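Gruvville folding morning clears the backlog

March 17, 2018

I popped into the Sheehan hall this morning for the clothes swap sort-out, meaning to stay for a cup of tea, and came home two hours later with creases on the brain! There were 46 bags waiting, most of them left over from the winter collection, and every T-shirt had to be shaken out, checked for holes and folded before it could go on the rails or the shelves.

Olive green seems to be the colour everyone in Gruvville has gone off (I own two myself, so no judgement). The soft ones are a pain to fold, I find. You get one sleeve sorted and the rest slides into a heap, so my way is to pick it up by a sleeve, find the other one and let the body hang before laying it down. 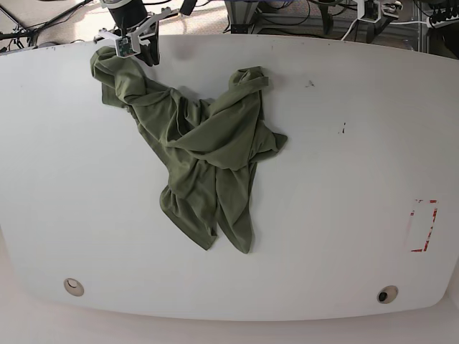 What happens next

The swap opens at the hall at 12 and it's one item in, one item out, same as last time. Anything still on the shelves at the end goes over to Fatgate, where they're short of adult sizes and would love some more plain tops. Children's things are staying put for now, as 23 families have already asked about school clothes for after the August break. Bring your own bag if you're coming, and please do the buttons up on shirts!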